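Tranmont indoor coverage trial
Progress report to the funder, Tue 16 March
Prepared by Niamh Ó Briain

The money for this stage was meant to settle whether Pidedine's signal repeaters stop calls dropping inside the Junwood building. I don't think it has settled that yet, and I would be wary of anyone who says otherwise.

Both repeaters are installed, one on each floor. We made 160 test calls before they were switched on and 83 got through first time. The second round is unfinished, and the early results look good – but most of those calls were made near the stairs, where reception was never the problem. 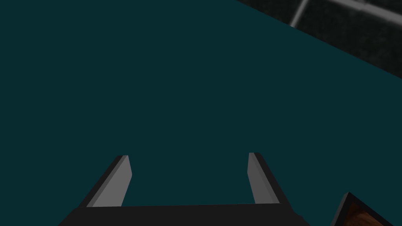

The supplier's own app shows full bars nearly everywhere. I would set that aside. Bars tell you what the phone can hear from the repeater, and a phone can show plenty of them and still fail to connect. We are logging completed calls only.

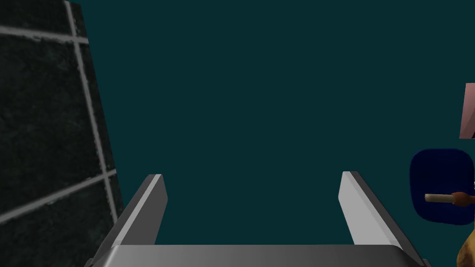

Sinéad Carroll thinks this is too harsh, and has asked for it to be noted that staff in the back offices complain less than they did in October. I accept they complain less. Several of them have also switched to Wi-Fi calling since then, which muddies things.

Spending stands at 90 per cent of the budget. Flanagan has still not sent the cabling invoice, so that will rise.

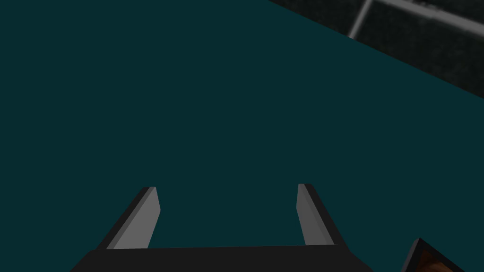
Tranmont trial, second stage

Still to do: finish the second round of calls away from the stairs, repeat it with the repeaters off, and get a written answer from Pidedine on the upstairs unit, which has restarted itself twice. Cormac Cullinane is chasing the last of these. I would hold back the final payment until he has it.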